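Good practice at the shared table: gallery

Nov 24, 2019
By Eilidh Mackay

In April we began to write down our house rules for people and robot arms who share one table. The rules are now 12, on 4 pages, and everybody at Koltaria who enters the test area must sign them. On this page I put some pictures of the work with bottles and then my notes to the rules which cause most questions.

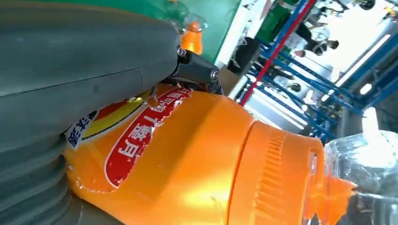 Rule 3: the bottle is held at the body and the cap stays free.
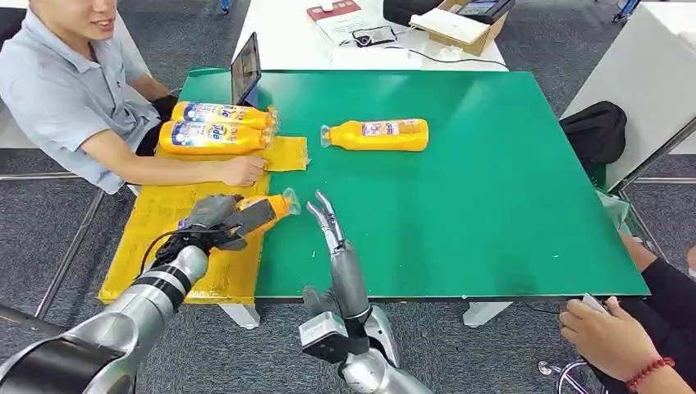

Rule 5: the second hand waits open at the near edge of the table when the first one is holding.

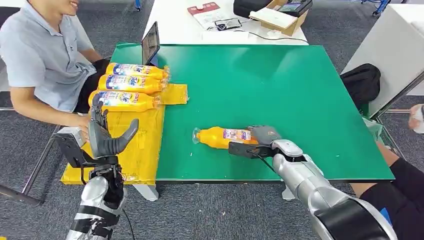 Rule 7: bottles that are not in the hand lie on their sides, caps to the same direction.

The rules were not made from nothing. We had first the handbook from Vindport, where they handle packed goods for many years, and we took from it the parts which fit a small room. The handbook is good but it is written for fences. It supposes that the person is outside and the machine is inside, and that a door with a switch is between them. With us the person is sitting at the same table, so we had to write our own text for this.

The longest discussion was about Rule 1. It says: one person is named as the watcher before the arms get power, and this person does no other job until the power is off. Some colleagues wanted that the watcher can also take the notes. We tried it for two weeks. The notes were good, but the watcher was looking at the paper. Now the notes are written by somebody else or after the run.

Rule 2 is about the stop button. It must be within reach of the watcher without standing up, and it is tested at the start of every session, also if the session is short. The test is written in the log with initials. Until today we have 2,138 lines in this log and 42 of them are marked "stop used". I am often asked if 42 is too many. I don't think so. A stop costs us a few minutes, and I would be more worried by a log with no stops in it. Please do not ask a colleague why he pressed before he has finished to write his line.

Rule 6, hands. You may reach to the table when the arms are moving only if the watcher has said "clear" and you have answered "clear". Both words are needed. Move your hand slowly and from the side, never over the arm. If you want only to make an object straight, wait for the end of the run.

Rule 8, cables. Every cable on an arm is checked by eye from one end to the other before the first run. The loop must be long enough for the full turn of the wrist and short enough that it cannot catch on a corner of the table. After a change of the hand the check is done again.

Rule 9 was proposed by Hunt, our partner for the measuring part, and it is about liquids. Closed bottles only, caps checked by hand in the morning, and a cloth in the drawer. If a bottle has fallen to the floor it is taken out for the rest of the day.

Rule 11 is still a draft. It should say how fast the arm may move when a person is sitting down, compared with standing. Tridine has sent us their proposal and I find it too complicated to remember during work. My wish is one speed for both cases, the lower one. Comments to this rule can be written on the printed copy at the door, please with your name, so that I can come back to you.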